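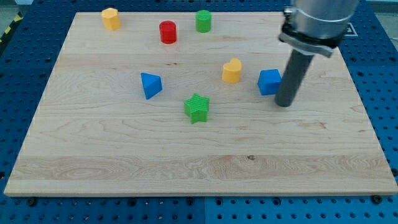
Search this site Enter keyword

Hinatier Opens Free Shape Block Lending Program for Early Classrooms

BARASA, 16 Aug 2020. Hinatier, the learning materials workshop, today announced a lending program that will supply colored shape blocks to preschools and first-year classrooms across the Barasa district. Under the program, 145 classrooms will receive a set on loan for the full school year at no charge.

The sets include cylinders, a cube, a triangular prism, a hexagonal prism, a heart and a star, in red, yellow, green and blue. Children use them to name shapes, sort by color and practice picking up and placing small objects. Several shapes come in the same color, so that a class may sort one group of blocks in more than one way.

"Teachers asked us for pieces that stand up on a desk and are easy to tell apart," said Lilian Mfaume, director of programs at Hinatier. "The heart and the star were added at their request."

The program follows a trial held in February in nine classrooms at the Ellano Learning Center. Reginald Okafor, head of the center, said teachers there had used the blocks most often in short morning lessons with small groups.

Hinatier has prepared 830 individual blocks for the first round of deliveries, with further sets to follow. Each set is supplied with a printed teacher guide written by Hanna Marchuk.

Schools wishing to take part may apply through the Hinatier office in Barasa. Questions from the press should be directed to Wilfredo Lumanlan, Communications Office.

Last updated: 16 Aug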